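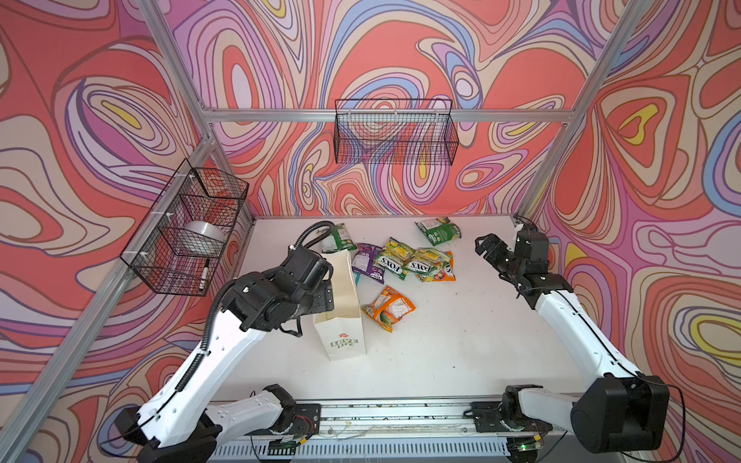 Matow table with patterned wall panels, back basket and side basket fitted, paper bag in use.

Section 5: Baskets, panels and daily clearing

Revised 10/06/2023

Complete Section 4 before you start. The aluminum frame should be standing square, the beam across the back should be tight, and the white tabletop should be in place.

5.1 Fitting the wall panels

The panels go on the back, left and right sides. The front stays open. Back panels are 1,091 mm wide and 539 mm high. Side panels are marked L or R on the plain face.

1. Peel the film from both faces of each panel.
2. Fit the back panel first. Lower it behind the horizontal beam until the bottom edge meets the tabletop.
3. Fit the left and right panels with the printed face toward the table.
4. Push each panel firmly into its corner and turn the clips a quarter turn.

Note: The swirl print (Jemeleo pattern) does not repeat, so the bands will not line up at the corners. Plain Molaner panels in the same sizes can be used instead. Do not mix the two on one table, as the Molaner panels are thicker and need the long clips.

Caution: The panel corners are sharp until the edge strip is on. Wear gloves for steps 2 and 3.

5.2 Hanging the back basket

The back basket is the wide, shallow one. It goes on the horizontal beam, near the middle.

1. Hold the basket against the beam with the open side up.
2. Hook the rear wire over the beam.
3. Slide it sideways until it is centered.
4. Press down on the front edge. If it tips, take it off and hook it again.

Leave the back basket empty until the panels have been up for 24 hours. After that it can take light items such as folded paper bags or spare cloths. Glass and liquids do not belong in it.

5.3 Tying on the side basket

The side basket hangs against the left wall and is tied to the left rail with the small white cable ties in the hardware pack.

1. Set the basket against the rail where you can reach into it without leaning on the tabletop.
2. Pass one tie through the mesh and around the rail at each end. Leave them loose.
3. Level the basket by eye, then pull the ties tight.
4. Trim the tails flush with side cutters.

Caution: A tie cut at an angle leaves a point that will scratch your hand. Cut straight across.

Use the side basket for the things you pick up most often. A marker can stand in the lower part with the cap on. Small round containers and rolls of tape will also fit. Anything narrower than the mesh will drop through, so keep pens without caps, paper clips and loose ties in a closed box.

Note: Cable ties cannot be undone. Order the Ferri reusable straps if you expect to move the basket.

5.4 Clearing snack packets from the table

Used snack packets should be cleared before the tabletop is wiped. Stand a paper bag on the table to collect them. A white or plain brown bag with a flat bottom works best.

1. Open the paper bag fully and stand it upright. Fold the rim outward once if it keeps closing.
2. Check that each packet is empty. Tip any crumbs into the bag first.
3. Pick the packet up by the closed end and keep the torn end uppermost. 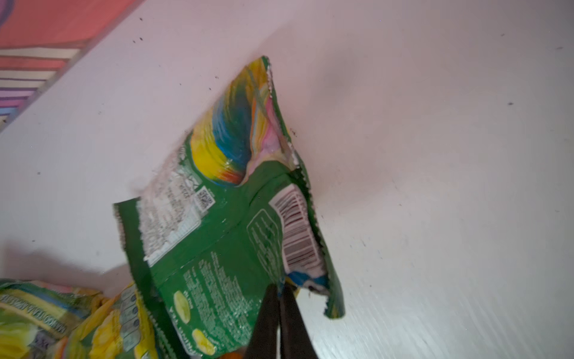

4. Press the air out with the packet held over the bag. Any crumbs caught in the folds will fall out at this point.
5. Drop the packet in. Large packets can be folded in half first, but they spring open again and take up nearly the same room.
6. Collect the torn-off strips and corners. They cling to a smooth tabletop, and a damp fingertip lifts them better than a cloth.
7. When the bag is three-quarters full, fold the top over twice and take it away.

Foil-lined packets are not accepted with paper in most areas. If yours are sorted separately, empty them into the right bin and keep the paper bag for the next round. It can be reused until the bottom softens or shows grease.

Caution: Do not hang a full paper bag from either basket. The handles tear and the side basket may be pulled off level.

5.5 Wiping down

1. Lift crumbs with a dry cloth, working from the back wall to the open front.
2. Wipe the tabletop with a cloth dampened in warm water and a drop of dish soap. Water over 40 °C can lift the edge strip.
3. Wipe the panels with a dry cloth only.
4. Take the back basket down and shake it out over a sink. Brush the side basket where it hangs.
5. Dry the frame at the back corners, where water collects against the posts.

Do not use scouring powder, bleach or solvent on the printed panels. Marker on the tabletop comes off with rubbing alcohol on a cotton pad. Marker on a panel usually stays.

5.6 Monthly check

Pull gently on each cable tie and replace any that have turned brittle. Check the panel clips and the bolts on the back beam, and retighten where needed. Replacement ties and clips are listed in Section 8.

Corrections to this section go to Gordon McKinnon, Matow product manuals. The next revision is planned for November.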